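Home Posts Recipes About Say Hello

Four Hours at the Wynne Town Meeting

September, posted by Mabli Humphreys
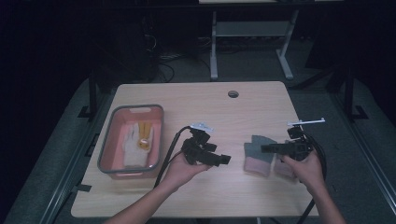

Glove in the basket, two cloths on the table.

I had meant to write about tomatoes this week, but then I went to the special town meeting on Friday evening and came home with so much in my head that the tomatoes will have to wait. If you don't live in Wynne, forgive me, this one is going to be very local (though I suspect your town has its own version of it!).

The question was whether to move the polling place out of the old school on Grundidlow Road and combine it with the one downtown. On paper it sounds like the dullest thing in the world. The select board put it on the agenda under "other business," and I think they expected it to take ten minutes. It started at 8 and I got to my car a little before midnight.

I'll try to be fair to both sides, because I went in leaning one way and came out leaning, well, the same way but less hard. The board's case is money and people. Running two places means two sets of poll workers, and last time they were so short that the town clerk spent the whole afternoon checking people in herself. The downtown hall has better parking and a proper ramp. I can't argue with the ramp. My mother used the side door at the old school for years and complained about it every single time.

But then the folks from out past the Baltberg turnoff got up, one after another, and you could feel the room change. For them it's a 20 minute drive to the school already, and the downtown hall would make it nearly 40. A man in a feed store cap said he votes before his shift and that he'd simply have to stop. He wasn't dramatic about it. He said it and sat down, and there was a long quiet spell after that where all I could hear was the heater.

Ermelinda Vilela spoke for a good while, and I was glad of it. She has worked the polls out there longer than I've lived here and she knew which questions to ask. Had anyone looked at a shuttle? (No.) Had anyone counted how many voters out there have no car? (Also no.) She asked whether the change had to be made before the next election or whether it could wait a year, and the chairman had to go and whisper with the clerk for a bit before he told her it could wait.

So that's what we voted on in the end, to put it off and bring it back in the spring with real numbers. It passed by 15 votes. Some people were cross about it on the way out, and I do see why, the clerk most of all, who still needs bodies for the next one.

I signed up on the sheet by the door. Training is in the library basement, and I'm told to bring a sandwich and a sweater. If you've ever done it, please write and tell me what shoes to wear. And the Sostar Street sidewalk, which is what I went to ask about in the first place, never came up at all, so I'll be back next month for that.

Older posts Newer posts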